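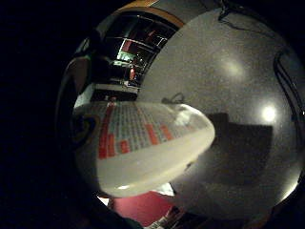

Jong-dae Yoon says the cables always come first, before you so much as pick up a pen pot, and he says it with his coat still on. I'd offered him tea and he'd gone straight past me to look at the back of my desk.

Desk & Study
5 min read

I'd asked him round on a Wednesday morning because I wanted to talk about small things on work surfaces, the stuff that isn't furniture and isn't quite rubbish either. He's been clearing and resetting other people's desks under the name Vevell for a good while now, mostly home ones, with the odd reception counter thrown in. I'd pictured somebody severe. He's lovely, and he eats a lot of biscuits.

So why cables? "They tell you where everything else thinks it lives," he said. "You move a lamp, the lead pulls it back. You tidy the charger away on Sunday and it's out again by teatime on Monday. If you sort the things first you'll be sorting them again." He likes a lead to come up over one edge of the desk only, and he'll use whatever is in the house to make that happen. String, bulldog clips, the wire ties off a bread bag (I've kept a drawer of those for years and felt very vindicated).

We got on to the plain grey desktop, which he's keen on and I'm not. I find a grey surface a bit gloomy. He thinks it's the kindest colour going. "White shows every crumb, black shows every bit of dust. Grey just sits there. And then anything you put on it with a bit of colour, you notice." He's right that a few red bars printed on something pale and curved will catch your eye against grey in a way they wouldn't on my old pine thing with its coffee rings. I'm still not buying one!

The lamps were where we properly disagreed. I have two and would happily have three. He'd have one, set back and to the side you don't write with. Two lights on a matt top give you two bright patches and a shadow somewhere between them, he says, and that shadow will be exactly where you want to read. I tried it after he'd gone and moved the second lamp to the landing. It's still there. I miss it.

Then there's what he calls the printed stuff, anything with a chart or a grid or a table of dates on it. People cling to it, apparently. Conversion tables, planners, a mug from Harkum with sizes all round the outside. I asked whether he makes people throw them out. He looked quite hurt. "Why would I? If you look at it, keep it where you can look at it. If you can't remember what the squares stand for, then we have a chat." One client had three different year planners going at once, all from Jornell, all filled in as far as September and then blank. They kept the one with the biggest squares.

How long does it all take? He sets aside 30 minutes for the cables and 60 for everything on top, and he doesn't do drawers on the same day. Drawers make people sentimental, he says, and then you're looking at holiday photos until lunch. I told him that sounded like a nice morning to me. He took another biscuit.

I wanted to know what he uses at home. His own desk is only 80 centimetres wide, a secondhand Ghanem with a wobbly back leg, and it sits behind the living room door. On it he keeps a notebook, a lamp, a dish for keys and a plastic frog that belonged to his sister. No tray. He can't bear desk trays. "A tray is where you put the post so you don't have to open it." (I have two trays. He'd seen them. I think this was aimed at me.)

Before he left he did have a go at my leads, and it was oddly soothing to watch. Everything out of the socket, everything laid flat on the carpet, then back in one at a time with me saying out loud what each was for. There was one I couldn't name. He wound it into a loose loop, never a tight one, and wrote "Ask in September" on a bit of masking tape round the middle.

I asked if people usually find out what the mystery lead belongs to. "About a week after they've given it away," he said, and went to find his shoes.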